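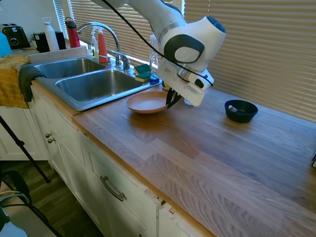
A dishwasher is a good machine for the things it was made to wash. I own one and run it most nights. My argument is with the idea that everything else in the kitchen should be chosen to suit it, and that the sink is where you go when the dishwasher is full.

I have been washing part of my dishes by hand for most of my adult life, first in a rented place in Irkenton with no choice in the matter, and now in a house where I do have a choice. The part I wash by hand is the part I use most: the bowls, the one good knife, the frying pan, anything that had breakfast in it. It takes me eight minutes after supper. I timed it because my brother-in-law, Raimo Karppinen, told me it must take half an hour, and he has quoted that half hour at me since.

The case against hand washing is usually made with water. People leave the tap running, and a running tap uses a lot. That is true, and the fix is to turn it off. A double sink makes this easy. One basin holds the soapy water and the other is for rinsing. If you have a single basin, a plastic tub does the same job and costs very little. I don't think the question of which method uses less is as settled as either side likes to say, and I have stopped bringing it up at dinner.

What I care about more is what happens to the dishes. A shallow bowl is awkward in a rack. It leans on its neighbor, it collects a pool of gray water in the foot, and it takes the space of two plates. So it stays in the machine until there is a full load, and by then the oatmeal has set hard. At the sink the same bowl is a quick job. You go around the inside, you go around the rim, you turn it over and do the bottom, and it is finished. The rim is the part people miss. It is where the spoon gets scraped and where your thumb goes when you carry the bowl, and it deserves its own pass with the sponge.

Sponges are where hand washing gets its bad name, and I will grant the critics most of that. A sponge left in the bottom of the basin overnight smells by the second day, and a bowl washed with it smells too. Keep two, one for dishes and one for counters, and keep them up on the ledge by the faucet where air can reach them. Squeeze them out hard. Throw them away sooner than you want to. I know a man in Berkmont, Tapio Laitinen, who uses only a brush and thinks sponges should be banned from houses. He may be right about the brush. I have not been able to get used to it for glasses.

Then there is the matter of what lives around the sink. Kitchen magazines show a bare counter with one lemon on it. A sink that gets used has soap beside it, a spray bottle, a towel over the edge, a glass somebody will want again in an hour. I don't count that as mess. Those things are within reach of the hands that need them, and putting them in the cabinet underneath only means bending down with wet arms four times a night. My sister bought a matching caddy from Ruotsalainen to hide all hers. It is handsome, and it takes up more room than the bottles did.

I would draw the line at things that have nothing to do with the sink. Water bottles are the worst of these. They come home, they get rinsed, they are set on the windowsill to dry, and they stay there until they are part of the view. The same goes for mail and for the lid that fits no container. A plant is fine, since it needs the light and you have water right there.

The towels matter more than people think. Have one for hands and one for dishes, and make them different colors so that a guest can be told which is which in three words. Hang them where they can dry. A towel wadded up on the counter is no use to anybody the next morning. This goes double if your counter is wood.

I hear from friends that a wood counter next to a sink is a mistake. It is more work, certainly. Water left standing at the seam by the sink will turn it black, and a wet bowl set down and forgotten can leave a ring. My answer is to wipe the counter last, after the dishes and after the faucet, with the dry towel and not the damp one. I oil mine twice a year, in June and in December. Vevia, the shop where I buy the oil, quoted me $180 to have a person come and do it, and I went home and did it with an old T-shirt.

None of this requires giving up the dishwasher. Mine takes the plates, the everyday forks and the big mixing bowl after baking. But I would ask anyone fitting out a kitchen to spend a little less thought on the appliance and a little more on the sink: how deep it is, whether the faucet is tall enough to get a stockpot under, whether there is somewhere flat on the right-hand side to set down a clean bowl. Mine has a couple of feet of counter there. I would take another foot if the wall would move.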